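Nelthorpe old town, one day on foot: what to cut?
Forum: City Breaks > Walking Routes

kestrel_lane
We have one day in Nelthorpe, arriving by train at 8 and leaving after dinner. Current plan is the market hall, the canal basin, the university quarter, then the Drasen Museum. Two adults, both fine with hills. Is this too much, and which direction works better?

mapfold
Doable. Go counterclockwise. The climb from the basin to the university is 66 steps by the lock stairs, or a long ramp on the east side. Do it before lunch. The market hall is mostly closed by midafternoon, so it has to come first whichever way you walk.

tollgate3
Disagree on direction. Counterclockwise puts you in the university quarter at noon, when classes let out and every lunch counter has a line. Clockwise gets you there at 10 or so, with the quad mostly clear. The basin is better late in the day anyway.

mapfold
The lines move. Clockwise means Cetetti is shut when you pass it, and it is the only bakery on the route I would detour for.

kestrel_lane
Is Cetetti the one with the green awning by the bridge?

mapfold
No, that one is Ghiță, which is a sit-down place. Cetetti is one block north and takes cash only.

rowhouse_b
The library in the university quarter dates from 1921 and the reading room is open to visitors, except Sunday. Bag check is required. The guidebooks list it as a 15-minute stop. I would allow an hour.

tollgate3
The reading room is overrated. The ceiling is good, the rest is desks. If something has to be cut, cut that and keep the Drasen.

rowhouse_b
The Drasen has more than 3000 objects on display and poor labeling. Without a guide you will retain very little of it.
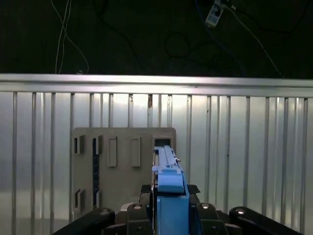 Route, revised

kestrel_lane
Going with this unless someone objects:
1. Market hall
2. University quarter, reading room if the line is short
3. Lunch at Ghiță
4. Drasen, ground floor only
5. Canal basin, then back to the station

tollgate3
Fine. Check the Drasen's last entry time, it changes in March.

mapfold
Still the wrong direction, but it will work. Take the ramp down if it has rained.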